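Plulley Fabric Dyeing Weekends: Frequently Asked Questions

We love getting your questions, so keep them coming! These are the ones that land in our inbox most.

Do I need any experience?
None at all. Plenty of people arrive having never dyed so much as a T-shirt, and they go home with yards of gorgeous cloth.

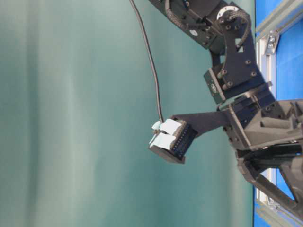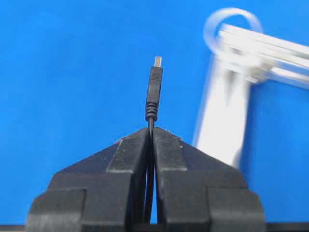

Top: sea-green cloth with soft folds and lighter streaks.

What fabric should I bring?
Cotton, linen, silk, or rayon, up to 5 yards per person. Please wash it first with no softener. Polyester won't take our dyes, sadly, and blends come out paler than you'd expect (which can be lovely, if you like a faded look).

How do I get an uneven color on purpose?
Use a small pot and don't stir much! Crumpled cloth takes up dye in patches. We spend all of the first morning on this and it's a favorite.

Where do you meet?
At the Lindholm building in Brirmont, on the ground floor. The Romau bus stops across the street. Doors open at 9, and there's coffee.

Will the color last?
Yes, if you let it cure overnight and rinse until the water runs clear. Wash it separately the first 2 times, in cold water.

How big are the classes?
We take 21 people. Spring weekends fill up fast, so do get on the waiting list even if it looks hopeless.

Can I bring my kid?
Anyone 12 and up is welcome with an adult. Old shoes, please!

What if I have to cancel?
Tell us by the Thursday before and we'll move your $40 deposit to another weekend.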